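Budgeting for a second handling station
Speaker notes, Isamu Chiba
Aug 25, 2025

Opening (keep short)

Say who I am and what the talk covers: planning the purchase of a second station for frame and panel handling. No vendor comparison table in this version. If someone wants one, point them to the handout.

State the position early. The arm or the gripper gets most of the attention in a quote review, but at Gesside the overruns came from the items around it. The quote had one line for "installation and sundries." Everything on that line should have been its own line.

What the station has to handle

The requirement should be written from the parts, before any catalog is opened. Our parts are open frames made from flat black metal bar. They are tall for their footprint, and some of them hold a clear panel. A clear panel is a poor target for most depth sensors, so put sensing in the requirement as a separate item with its own acceptance test.

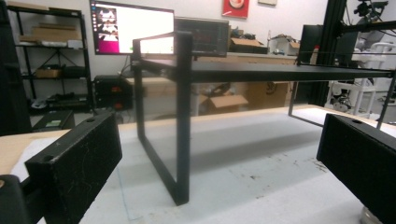
Stroke and finger depth come next. Ask the supplier for the usable opening with pads fitted – the catalog figure is normally for bare jaws. Ask what the pads cost, how they are fastened and how long delivery takes. Pads are a consumable and belong in the operating budget. We had them under capital the first time and then had no money for replacements.

Pause here for questions on grippers. There are always some.

Quotes

We asked for prices from Krajčí and Orkell. Both quoted the same scope document, word for word. I recommend this even when a supplier says their standard package covers it. The Orkell quote left out cabling and the Krajčí quote left out training, and we only saw it because the lines had to match.

Read out the three questions we now send with every request:

What is excluded from this price?
What do you expect us to have on site on delivery day?
Which parts have a lead time longer than the main unit?

Hours

Figures for this slide: 200 hours planned for setup and integration, 278 hours booked. The extra 78 went mostly to calibration and to rework of the work surface. Do not apologize for the number. Explain that the plan assumed a finished bench and a tested network drop, and the room had neither on delivery day.

For the second station the plan carries 278 as the baseline, with no reduction for experience. If we come in under, the hours go back to the Endau project.

Floor space and bench

Draw the footprint with doors open, cartons on the floor and a person standing at the desk. Include the operator's monitors and keyboards. Budget the table as equipment, with a stated flatness and a surface that can be replaced. A light matte top shows marks quickly, so allow for re-covering.

Cable storage gets a line too. It is cheap and it is always missing.

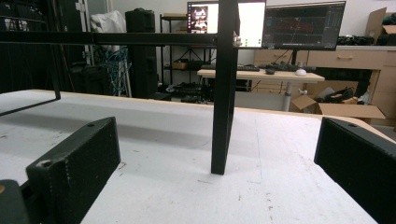

Schedule

Order release is planned for December. Work back from that: scope frozen first, then quotes, then a site check by whichever supplier is chosen. The site check must happen before the order is signed. Last time it came after, and the change order was priced accordingly.

Spares: two sets of fingers and two sets of pads, ordered with the main unit so they ship together.

If time is short, skip the spares and go straight to questions. Handouts are by the door. The scope template is on the last page and can be copied freely.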